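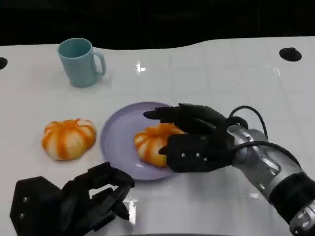

Figure 1. Head view: the right hand at the plate, with the mug standing behind.

Handout: Head and Wrist Views in Demonstration Learning

The Stollent method trains one policy from two kinds of camera. Head views show the layout of the table; wrist views show contact.
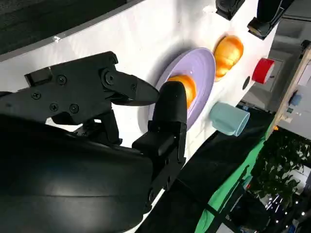 Figure 2. Wrist view, with one object on the plate and another on the table.

In the Lorkthorpe trial, 40 demonstrations were used for training and 20 were kept back for testing. Students should note that the two sets must not be mixed.

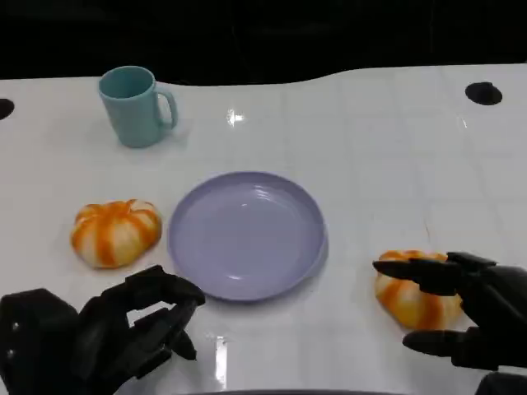 Points for Thursday

Gilang Halim will present the Sutanto result, in which the wrist input is removed – all other settings remain fixed.

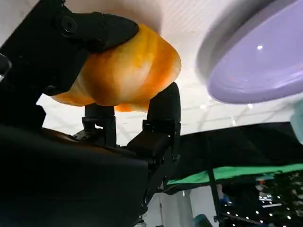
Each group shall compare 2 training runs and submit a written account of the differences.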